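Inventory Control Clerk, Cabinet Hardware (Full Time)
Skudham warehouse, reference 887

Wullari supplies hinges, drawer slides and replacement doors to kitchen fitters and repair shops. The position reports to Ileana Cârstea, Stock and Purchasing. Start date is in January.

Duties
Run daily cycle counts on assigned aisles and post variances before the end of shift.
Match inbound deliveries to purchase orders and open a claim for any short or damaged line.
Maintain bin locations, reorder points and units of measure in the stock system.
Quarantine returned doors until they have been inspected and regraded.
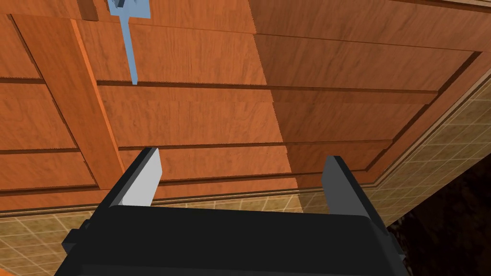

The assigned area covers 364 bin locations on two levels. Upper-level picks require a lift truck certificate, which can be obtained after hire at company expense.

Requirements
High school diploma or equivalent.
One year in a warehouse, parts counter or stockroom.
Working knowledge of spreadsheets, including lookups and filters.
Able to lift 50 pounds and stand for most of a shift.

Experience with millwork or finished panels is useful but not required. Shift is 6:30 a.m. to 3:00 p.m. with a half-hour unpaid lunch. Overtime is limited to the annual count. Health coverage begins after 60 days.

To apply, send a resume and the names of two references to Aurelia Sârbu in Personnel, quoting the reference number. Applications close December 5, 2020. Interviews are held on site and include a short written test on count reconciliation.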